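Stekow Two-Man Blocking Sled: One Season In

Reviewed by Celeste Seixas
21 January 2023

A blocking sled is a thing you hit so that you don't have to hit your friends. Ours was older than most of the kids hitting it, and last spring one of its runners gave up halfway through a drive block and sent a sophomore guard into the grass on his chin. He was fine. The sled was not, and our athletic director, after walking around it twice with his hands in his pockets, agreed that we could buy another.

I coach the offensive line at a small public school where the weight room shares a wall with the band room and the budget shares a wall with nothing. We had a little over what a used sled costs and a good deal less than what a fancy one costs. I looked at the Pindar, which is what the big programs in our league use and which is priced accordingly. I looked at the Rebelo, which folds, a feature I have never once wished for in a sled. We ended up with the Stekow two-man, delivered on a pallet in August, four days into camp.

Assembly

The instructions say one adult can put it together in an afternoon. I would like to meet this adult. The pads bolt to the uprights, the uprights bolt to the crossmember, and the crossmember is supposed to drop onto the skid like a lid on a pot. Ours dropped on like a lid on a different pot. It took me, two assistants and a right tackle with long arms to persuade it, and we were still at it when the sprinklers came on.

The hardware comes in one big bag, unsorted. There are two lengths of bolt that differ by the width of a fingernail, and the shorter ones will go into the long holes quite happily and then let go the first time somebody leans on the pad. Lay them all out on a towel first. The included wrench is the kind you use once and find in a drawer ten years later.

On the grass

Once it was together, I liked it right away. The skid is wide and it tracks straight, so when it veers off toward the parking lot you know it's because your left guard is doing all the work and your center is along for the ride. The old sled went crooked no matter who hit it, and I had three seasons of linemen blaming the equipment with some justice. That excuse is gone now and they miss it.

The spring action in the pads is firm. If you come in high, it stands you up and lets everyone see. If you come in low with your hands inside, it lifts and rolls the way it should. My smaller kids had trouble moving it at all the first week, with me standing on the back, and I took this as a comment on the kids until I stepped off and it slid along beautifully. So that was a comment on me.

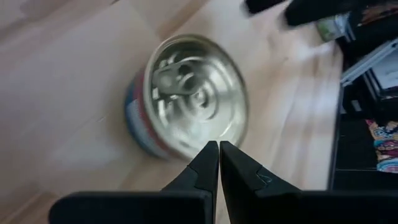
The pads themselves are the best part of the whole sled. They're thick, the covers zip instead of lacing, and the foam hasn't gone flat in the middle the way our old ones did by homecoming. My one complaint is the zipper pull, a mean little sliver of metal that disappears under its flap and can't be worked with cold fingers. A pull tab like the one on a can lid, with a proper loop you could hook a finger through, would have solved it, and canneries seem to have managed this without a coaching staff. We tied athletic tape through ours. It looks terrible and works well.

On turf it is another story. We practice on the stadium field when the grass is a swamp, and the Stekow skid, so steady on grass, skates. You get one good pop and then it runs off ahead of the kids like a shopping cart in a headwind. You can buy a turf kit, which is a pair of rubber strips and 44 screws. I put in every one of the screws. It helped a bit. The Pindar doesn't do this, and I know because I've pushed our rival's when they weren't looking.

Wear and tear

The paint on the runners was gone in two weeks, which I expected. A spot of rust showed up on the crossmember where the crossmember meets the left upright, which I didn't, and I've sanded it and hit it with primer. One pad cover has a small split at the seam from somebody's chin strap buckle. Stekow sent a new cover free of charge after I emailed a photo, and they sent it for the wrong model, and then they sent the right one. I now own a spare cover for a sled I don't have, if anyone does.

Moving it is a two-person job, or a one-person job and a bad back. The wheels that are sold separately really should come in the box. I bought a set from Zirnuvach instead, meant for a lawn roller, and they fit with a washer on each side.

Who should get it

If you have grass and a line that needs to learn to fire out together, this will do it for a lot less than the Pindar. If you're on turf every day, save up, or go see whether somebody nearby is replacing theirs. For a youth team I'd say it's too heavy without the coach on it and hopeless with him.

We ran the ball better this fall than we had in a while. Some of that was the sled and most of it was a tailback who moved here from two counties over. The sled is staying through next year. The tailback is a senior.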